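Teaching the arm to take a computer apart

The recycling firm Skisetti wanted a machine that could strip old desktops. Its supplier, Plurari, began by collecting examples, and in June the lead operator spoke with us between runs.

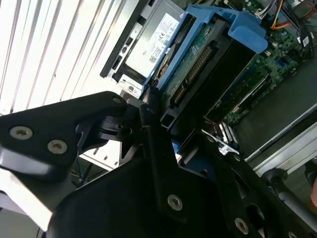
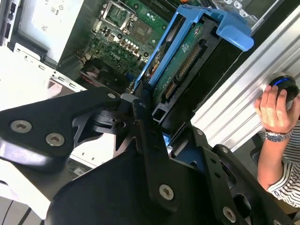
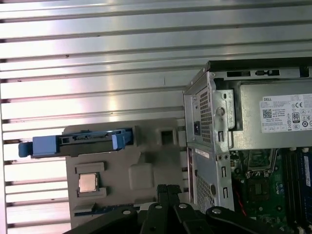
What counts as an example

"One part, start to finish," she said. "The drive, the processor, a memory stick." The team has kept 345 so far and thrown out 19. A run is dropped if the operator stops halfway to think.

She does not want them all to look alike. "If I come at the blue carrier the same way every time, it learns one way. So I change the angle."

On bad runs

Small mistakes stay in, provided the operator fixes them. "It needs to see somebody recover," she said. The next batch goes to Urov for labeling.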